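Robot Cell Technician, Sandamley site

Nemero is hiring a technician to look after the two-arm cloth handling cell at Sandamley. The job is 35 hours a week, day shift, starting in October.

You will check gripper fingers for wear, keep the wrist cables clear of the joints, tighten mounts and re-zero both arms after any part is changed. Each arm gets a full service every 2,000 hours. Small repairs are done at the cell - larger ones go to the bench.
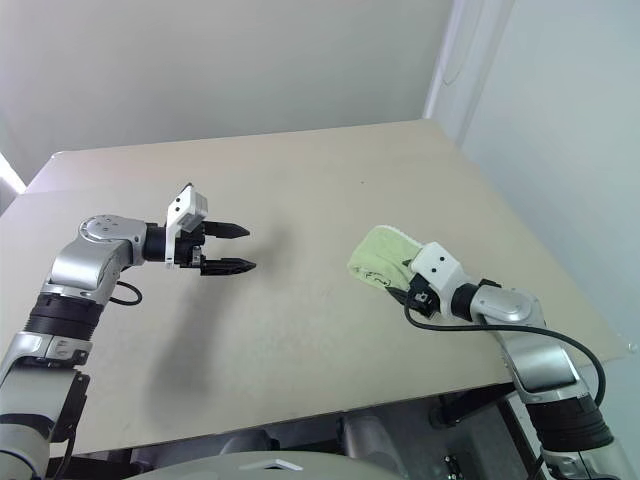 Posted by Siham Obeidat, Cell Maintenance

Picking up a folded cloth at its edge takes good finger alignment, and most of our service calls start there. You should be comfortable with hex keys, a torque driver and a multimeter, and able to write a clear log entry. Experience with one make of arm is enough. We train on the rest.

You will report to Fletcher Te Moana and share on-call weekends with Essam Hegazy.

To apply, send a resume and a short note on a repair you have done to Khadija Abdelaziz, quoting job number 391.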